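Priremow build, July 12, 2022. Still all in the simulator before I bolt anything down at the Clillcombe shop. Arm is on its post, rack is on the table, and I'm working on the reach to the server fronts.

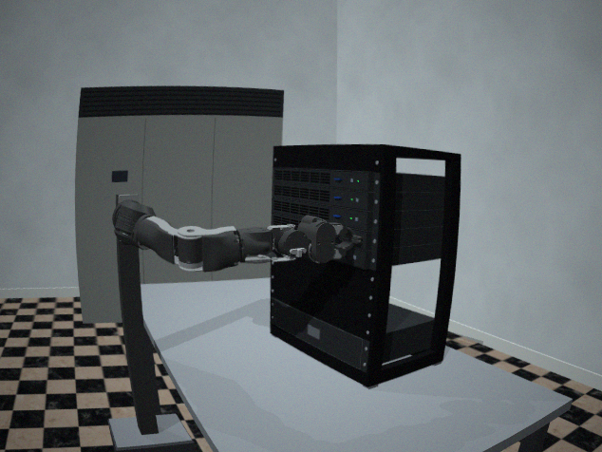 Arm at the rack, gripper low on the front.

Post height took me 3 tries. I settled on 600 mm. At 500 the elbow came too close to the tabletop.
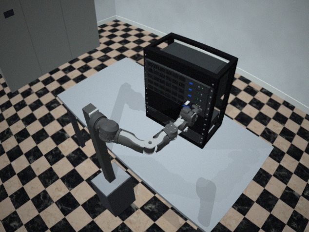 Next is the approach angle. I want the fingers square to the panel and the wrist clear of the post on the way back. Ran 13 paths last night and kept two.

Someone asked about the planner. It's Golob, stock settings, slower joint speeds.

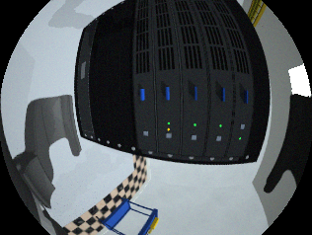

Latches are the hard part. They're small and I need the fingers lined up before they close. Going to redo the grip offsets tonight and post the numbers.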